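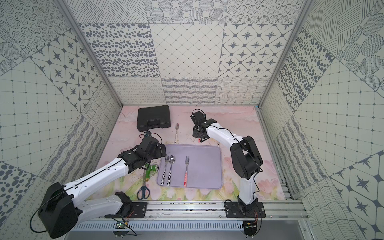
Melamine sponges take the shine off everything, according to one reader of last month's page, who used one on a glossy cabinet door and now owns a cabinet door with a matte patch the size of a saucer. Quite right, and I should have put it in larger letters. A melamine sponge is very fine sandpaper with good manners. Keep it for matte tile, sneaker soles and the inside of the oven door, and try it first on a spot your mother-in-law won't inspect.

The rest of this month's mail was mostly about tabletops, so tabletops it is.

RINGS AND WHITE MARKS
A white ring on a varnished table is moisture caught in the finish. Lay a dry cotton dish towel over it and pass a warm iron across for a few seconds, no steam. Lift, look, repeat. The first time I tried this I left the iron down while I answered the door, and the ring did go away, along with the varnish. A dark ring has gone down into the wood, and at that point you are sanding or buying a fruit bowl.

CRUMBS IN THE CRACK
Extension tables collect crumbs in the center seam, and everybody goes after them with a butter knife, which packs them down nicely for the next generation. Pull the leaves apart an inch and use a dry paintbrush. An old one-inch brush from the garage will do, as long as you've cut the crusty ends off. Do it before you wipe, or you'll be making paste.

STICKY FOR NO REASON
If the table feels tacky an hour after you cleaned it, blame the cleaner. Most of us use three times too much. A few drops of dish soap in a bowl of warm water, a well-wrung cloth, then a second cloth with plain water, then dry it. I once bought a bottle of something called Istotura Table Milk at the hardware store in Trumthorpe. It smelled like a hotel lobby and caught every cat hair in the house until April. 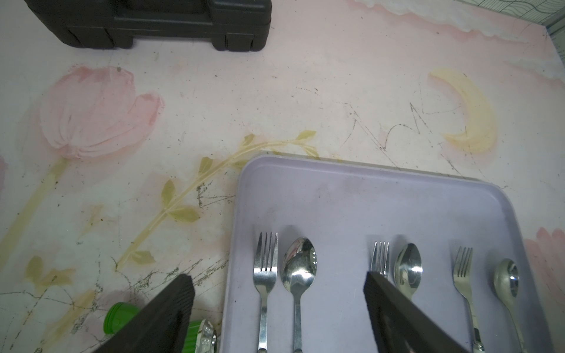

Can I use vinegar on a painted table? Skip it, because the acid can dull the paint, and a soft cloth with a little mild soap cleans just as well.

While we're on painted furniture, let new paint harden before you put anything heavy on it. Dry to the touch is a phrase invented by paint companies to sell more paint. Give it a couple of weeks with nothing on top but good intentions, and then put felt pads under the lamp anyway.

CANDLE WAX
Ice in a plastic bag, ten minutes on the wax, then lift it with the edge of an old library card. Mine expired in the last century and has never been so useful. Whatever is left comes off with a warm damp cloth. Hair dryers work too, if you enjoy chasing warm wax toward the placemats.

WOBBLE
Folded napkins are for restaurants. Flip the table over and tighten the leg bolts, which have worked loose while you were blaming the floor. If it still rocks when it's back on its feet, stick felt pads under the short leg, one at a time, until it behaves.

Next month: drawers that won't close, and the 40 takeout menus behind them.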